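Ticket: shared printer drops off network after update
Opened by: Eun-ji Geum
Site: Ikondale, 2nd floor
Opened: February 15, 2026
Priority: normal (pls bump if you can)

Printer goes offline every morning. Comes back if I power cycle it, then gone again by lunch. Started after the Rasteck firmware update in January. Print jobs just sit in the queue, no error on my end. 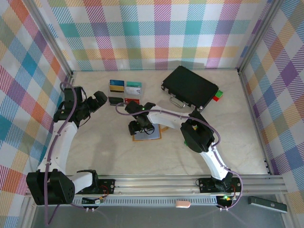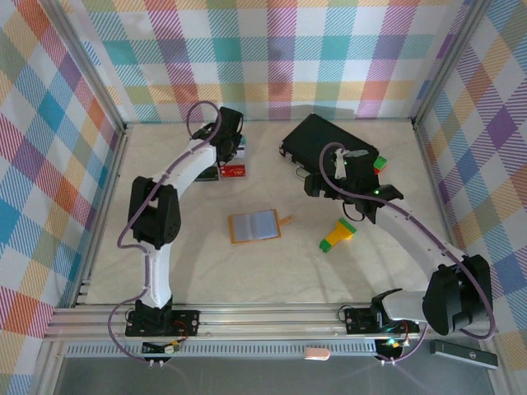 Plaid walls, second floor.

Tried so far:
- restarted printer, 3 times
- restarted my laptop
- deleted and re-added the printer. Worked for two jobs then stuck
- different network cable, same thing
- Hà can't print either so its not just me

Update 1
Printed the network page from the front panel. Address is different from the one on the sticker. Is it suposed to change? Laptop is still pointing at the old one.

Update 2, from Dollska support
Yes, that's your problem. Update reset it to automatic addressing. Set a fixed address in the network menu, save, power off, wait two minutes, power on. Then remove the old printer entry on each laptop and add it by the new address.

Update 3
Done on mine, test page came out. Still need to do Hà's laptop. Scan to email is failing now though, says login refused. Same ticket or new one?

Dollska support
New one please. Leaving this open till both laptops print.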